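Review: Endevwood built-in desk and shelving unit, white

Bought by: Peter Čierny
Used for: 17 weeks

I needed a desk and somewhere to put things, and I had one brick wall to put them against. Separate pieces never lined up on that wall, so I went for a unit where the desk and shelves come as one. I looked at Stuvberg first, but their desk stops short of the shelves and leaves a gap that pens fall down. The Endevwood was ordered through Bukeo and came to 2115 with the cabinet doors included. Delivery was another 49.

It came in a lot of boxes. Two of us put it up over a long day and the following morning. The instructions are drawings only, and the order of the side panels is easy to get wrong. We had one panel on back to front and had to undo it. The screws all went in cleanly, and there were a few spares at the end. You will need your own drill and proper fixings if the wall is brick, as the ones in the bag are meant for plasterboard.

The desk is the best part. The edge is rounded, so it doesn't dig into your forearms when you lean on it, and there is plenty of depth for a lamp and a plant at the back with space left to work in front.
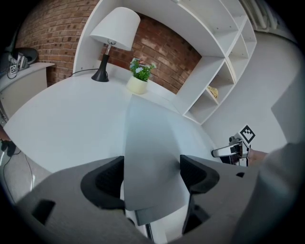 The middle of the shelving is open, with no back panel, and I like that more than I thought I would. You see the bricks through it and the unit looks less heavy for it. The drawback is that small things can get pushed off the back, so I keep anything little in the side cubbies. These are a useful size for a stack of paper or a few books, but too shallow for a box file – I had to lay mine flat.

There is nowhere to run a cable. I expected a hole at the back of the desk at this price and there isn't one, so the lamp flex just lies along the surface to the side panel. I may drill one myself. Engelbrecht do a similar unit with a cable hole, though it is dearer and I didn't like the handles.

The white finish marks less than I feared. Tea rings wipe off with a damp cloth. Pencil takes a bit more rubbing. It does show dust, and you will see it most on the empty shelves. The frosted doors on the upper cabinet are good at hiding a mess, and the ribbed pattern means finger marks don't show much. One of the doors needed its hinge adjusting after a month and has been fine since.

It goes well with the long table I already had, a pale blue-grey one with a matt top. I was worried that so much white would look like an office, but the brick warms it up. A couple of plants help too.

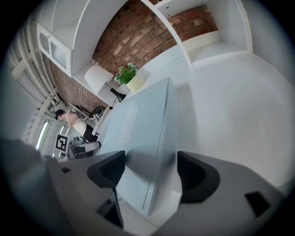
The shelving and frosted-door cabinet seen from the long table.

Bukeo's customer service was slow. One shelf arrived with a chipped corner and it took three emails to get a new one sent out. They didn't ask for the old one back, and I have cut it down for the shed.

Good points: solid desk, rounded edge, easy to clean, doors that hide things.
Bad points: no cable hole, shallow cubbies, wrong fixings for brick.

Score: 82 out of 100. I would buy it again, but I'd ask for a delivery slot in the morning.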